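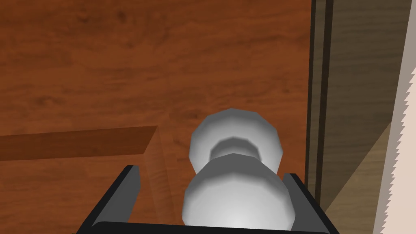
BRETNESS, December

The arm project at the back bench has now passed the stage where it costs money and entered the stage where it costs evenings. The real arm is still in 10 labelled ice cream tubs waiting on a power supply from Staltance, so Mogens Vestergaard and Jagadeesh Palaniappan have gone ahead and built the whole thing in simulation, where parts arrive promptly and nothing catches fire.

The black two-finger gripper is the part they're proudest of. Between the fingers is a white knob, modelled by Mogens over a long weekend and rendered with so few polygons that the edge of it could be used to teach kids about threepenny bits. Jagadeesh says the facets don't matter. Mogens says they matter to him. The wood grain behind it, on the other hand, got the full treatment, knots and all, and members who have spent years trying to get that colour out of a tin of stain have been quite short with both of them.

The idea, for those who missed the talk, is to teach the arm to deal with knobs and cupboard doors in software before letting it anywhere near our own. The practice runs are done overnight on the old office computer, which we have renamed Kartha so that it sounds as though we bought it on purpose. The latest batch was 1,170 attempts. The arm got a proper hold on the knob in 64 of them. Jagadeesh put this on the whiteboard with an upward arrow beside it, and the arrow is fair enough – the batch before that managed 6, and two of those were later put down to a mistake in the scoring.

Most of the trouble has been with the approach. The fingers would come in a touch crooked, nudge the knob and then shut with great confidence on thin air. Slowing the last bit of travel helped. So did fixing a sign error that had the wrist turning the wrong way, which both of them remember the other one writing.

There is also a jagged edge on one of the pale surfaces, all little teeth like a bread knife. It has no effect on the grip and has used up three evenings so far. Suggestions are welcome, provided they don't begin with the word "just".

Next up is the physical build. The printed fingers are done, the base plate needs redrilling (wrong holes, right spacing), and we're still after a short length of aluminium channel if anyone has an offcut. Fenau Hardware has offered us a cupboard door with a dent in it, and we have told them a dent is fine, given what's coming.

The two of them are at the bench most evenings from half past six. Bring your own mug, and please leave Kartha switched on at the wall.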